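Wolell Cutting Table Cover: User Guide
Section 4: Covering and Marking the Table

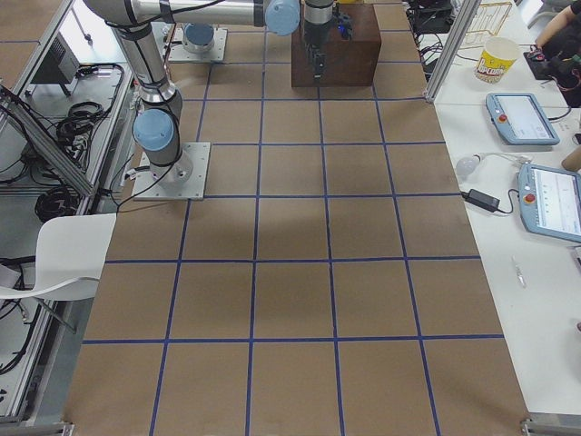
4.1 Before you start

Read Section 3 (Leveling the Table) first. A cover fitted to a table that is out of level will pull to the low side and wrinkle within a few days of use.

You will need:
Paper roll, wider than the table by at least one hand width on each side
Low-tack marking tape, one full roll
Nekholm edge clips (supplied in bag B)
Steel rule and soft pencil
Felt block or folded dry cloth
Scissors or a safety knife

Caution: Do not cut paper on the bare tabletop with a knife. Scores in the coating are not covered under the warranty.

4.2 Fitting the paper

1. Wipe the tabletop with a dry cloth. If you used a liquid cleaner, let the surface dry completely.
2. Unroll the paper along the long side of the table with the curl facing down.
3. Let the paper rest flat for 2 hours before clipping. Paper stored in a cold room needs to rest overnight.
4. Clip the far edge, starting at the center and working out to the corners.
5. Smooth the paper toward you with the felt block. Do not pull on the corners.
6. Clip the near edge, then the two short edges.
7. Trim the overhang to just below the clips.

Note: Faint wrinkles do not affect marking. A raised fold does. Unclip the nearest edge and smooth the paper again.

4.3 Marking the grid

Choose one cell size and use it for the whole table. The size should match the pattern sheets you use most. Foley pattern sheets have the cell size printed in the lower margin.

1. Measure from the near left corner of the tabletop. Do not measure from the paper edge, which may not be square.
2. Mark the cell spacing in pencil along the near edge and again along the far edge.
3. Lay the first strip of tape between matching marks. Hold the roll low and press the tape down as you go. Stretched tape shrinks back and lifts at the ends.
4. Lay the remaining strips in the same direction.
5. Mark the two short edges and lay the cross strips over the first set.
6. Measure both diagonals of one corner cell. If they differ, lift the cross strip and reset it.
7. Press every crossing with the felt block.

Caution: Remove tape slowly and at a low angle. Fast removal tears the paper face.

4.4 Care and replacement

Replace tape when an end lifts or an edge collects lint. Replace the paper if it is torn, oily, or damp. Do not patch it. A patch edge will catch light fabrics.

Do not iron on the covered table. Use the Flakwood pressing board described in Section 9.

Parts list and clip sizes: see Appendix 2.

Section revised 15 Sep 2021, C. Gallagher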